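STUDIO SAFETY CHECK, WITH COMMENTS
Rillton Community Radio, Studio B and listener room
Checked by: Tuấn Kiều
Date: 2024-06-19
Last check before the September ratings survey

1. Exits and corridor
Fire door closes by itself: OK
Corridor free of boxes: NO
Comment: Two cartons of station T-shirts from the Prikham outside broadcast stand beside the fire door. I asked the promotions team to move them today.

2. Electrical
Cables behind the mixing desk: OK
Power strips not connected one to another: NO
Comment: One strip is plugged into a second strip under the guest table. Please use the wall socket on the left side. The 500 W heater must not return to this room, also in winter.

3. Headphones and personal audio
Guest headphones, cable and plug: 3 pairs OK, one pair removed
Volume limiter on the guest amplifier: OK
Comment: The removed pair has a split near the plug. I put a red label on it and gave it to Dương for repair. Presenters who bring their own wireless earbuds should not use them on air, the delay is too long and they cannot hear the talkback in time.
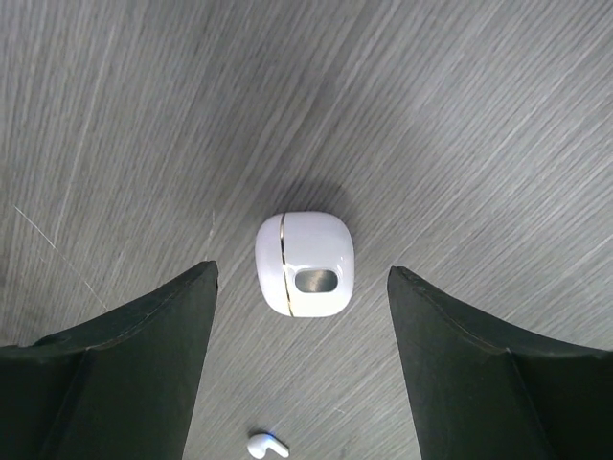
Earbud charging case, white with a gold seam line.

4. On-air light and emergency tone
Red light outside the door: OK
Silence alarm after 27 seconds: OK
Comment: The alarm was tested with the overnight playlist. It was heard well in the office, but not in the kitchen — a second speaker is requested.

5. Kitchen corner
No drinks on the desk: OK
Floor dry near the sink: OK
Comment: Before the breakfast show many people come in at once, so all mugs should go back to the kitchen before the microphones are open.
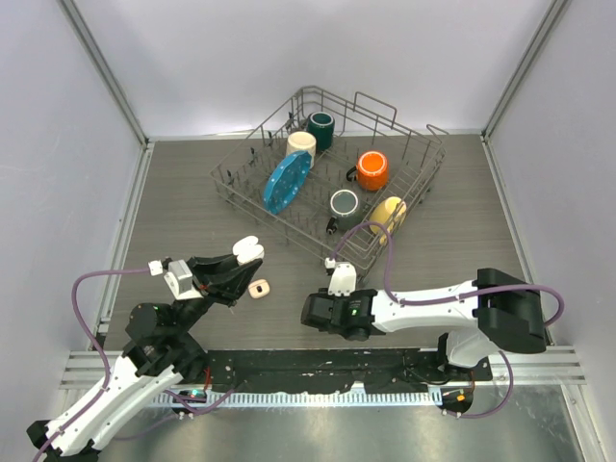

Drinks with a lid are allowed in the listener room only. The sign about this is old and difficult to read, I will print a new one.

6. Listener room
Maximum 53 persons, sign visible: OK
Chairs not blocking the door: OK
Comment: For the Steltlow live session the stage must stay behind the yellow tape. Last time it was moved forward and the side exit became narrow.

Open points: 1, 2, and the kitchen speaker in 4. Please write your initials next to the point when it is done.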